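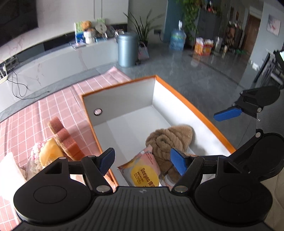

Slide 1: White box with orange edges, brown plush item inside.

Speaker notes – Running a toy library in a small town
Abena Annan, Selley, May 30, 2025

Thank the hosts. Mention that questions come at the end and that the loan form is on the back table.

Start with the numbers. We opened in November with 152 toys on the shelf and one sheet of paper to sign them out. Loans so far: 1,582. Returns on time: 1,164. Most of the others came back within the fortnight. Pause here, people usually want to write these down.

Where the toys come from. Donations mainly, and a grant of £3,000 that went on shelving and puzzles. We stopped taking soft toys without a label in the first month. Say why if asked – washing instructions.

Boxes. Every toy goes out in a box with a contents list taped inside the lid. Joaquín Valdebenito wrote the first lists by hand and we still use his wording. Keep them short. "Train set, 14 pieces" does the job.

Missing pieces. We don't charge. We ask families to look under the sofa and ring us. Tell the Ledesma Road story only if running early.

Opening hours. Two hours was too short and four was too long for the people on the desk. We settled on three, with the last half hour for returns only.

What I would change: buy fewer large toys. The play kitchen has been out twice and takes up a whole bay.

Next slide is the loan form. Go through the deposit line slowly, it confuses people. Then questions.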